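벽면 퍼티 작업과 페인트칠 전 사포질 방법

작성일 2022-11-07

못 자국이나 얕게 파인 자리는 페인트만으로 가려지지 않습니다. 칠이 마르면 움푹한 부분이 그대로 드러나고, 덧칠을 할수록 주변과 광택 차이가 커집니다. 이 글은 석고보드 벽의 작은 흠집을 메우고 수성 페인트를 올리기 전까지의 과정을 정리한 것입니다. 곰팡이가 핀 벽이나 물이 새는 벽은 원인부터 고쳐야 하므로 다루지 않습니다.

준비물
실내용 퍼티(저는 Grama 경량 퍼티를 썼습니다)
퍼티용 헤라 넓은 것과 좁은 것
사포 180방, 240방, 400방
사포 받침대
마스킹 테이프, 비닐
젖은 스펀지, 마른 천
방진 마스크

1. 벽 정리
가구를 벽에서 떼어 놓고 바닥에 비닐을 깝니다. 걸레받이와 콘센트 둘레에는 마스킹 테이프를 붙입니다. 들뜬 페인트는 헤라로 긁어내고, 못 자국 주위로 볼록하게 올라온 종이는 칼로 잘라냅니다. 먼지를 털고 기름때가 있는 곳은 중성세제를 묻힌 천으로 닦은 뒤 완전히 말립니다.

2. 퍼티 바르기
좁은 헤라로 퍼티를 조금 떠서 구멍에 눌러 넣습니다. 넓은 헤라를 벽에 비스듬히 대고 한 번에 긁어 나머지를 걷어냅니다. 깊은 구멍은 한 번에 채우면 가운데가 꺼집니다. 얇게 바르고 말린 다음 다시 바르세요. 건조 시간은 제품마다 다르니 포장의 표시를 따르고, 습한 날에는 더 오래 둡니다. Sutstead에 있는 집의 북쪽 방은 하룻밤을 두어도 손톱자국이 나서 6시간을 더 기다렸습니다.

3. 사포질
180방으로 높은 부분만 먼저 깎습니다. 맨손으로 사포를 쥐면 손가락 힘이 몰려 골이 생기니 받침대에 끼워 씁니다. 퍼티 자리에서 바깥쪽으로 원을 그리며 문지르고, 경계가 손끝에 걸리지 않을 때 240방으로 바꿉니다. 400방은 유광이나 반광 페인트를 칠할 때만 필요합니다. 무광이면 240방에서 끝내도 됩니다.

4. 면 확인
천장 등을 끄고 손전등을 벽에 바짝 붙여 옆으로 비춥니다. 턱이 남아 있으면 한쪽에 가는 그림자가 생깁니다. 연필로 살짝 표시하고 그 자리만 다시 갈거나 메웁니다. 가장자리가 흐릿하고 넓게 퍼진 그늘은 손이나 주변 물건 때문에 생기는 경우가 많으니, 손전등 위치를 바꿔 가며 봅니다. 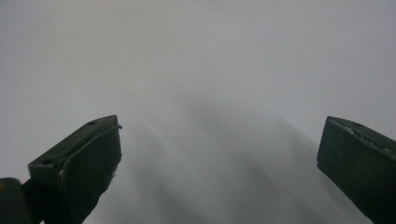

Sebastián Lucero는 손전등보다 긴 막대형 작업등이 낫다고 알려 왔다. 손전등은 비추는 폭이 좁아서 넓은 벽을 볼 때 빠뜨리는 곳이 생기고, 자기는 거실 벽을 다 칠한 뒤에야 헤라 자국을 찾아 다시 갈았다고 한다. 막대등이 있는 분은 벽 모서리에 세워 두고 확인하면 됩니다.

5. 먼지 제거와 프라이머
마른 천으로 먼지를 닦고, 꼭 짠 스펀지로 한 번 더 훔칩니다. 물기가 많으면 퍼티가 다시 물러집니다. 벽이 마르면 퍼티 자리에 수성 프라이머를 얇게 바릅니다. 이 단계를 빼면 퍼티가 페인트를 빨아들여 그 부분만 얼룩처럼 보입니다. 메운 곳이 많은 벽은 전체에 바르는 편이 편합니다.

6. 페인트칠
모서리를 붓으로 먼저 칠하고 넓은 면은 롤러로 칠합니다. 첫 번째 칠이 마르면 4번처럼 빛을 비춰 다시 봅니다. 이때 발견한 흠은 퍼티를 얇게 올려 고칠 수 있습니다. 마스킹 테이프는 마지막 칠이 굳기 전에 천천히 당겨 뗍니다.

남은 퍼티는 표면을 평평하게 고르고 랩을 밀착시킨 뒤 뚜껑을 닫아 둡니다. 지난 3월에 연 통은 이렇게 보관해서 아직 쓰고 있습니다.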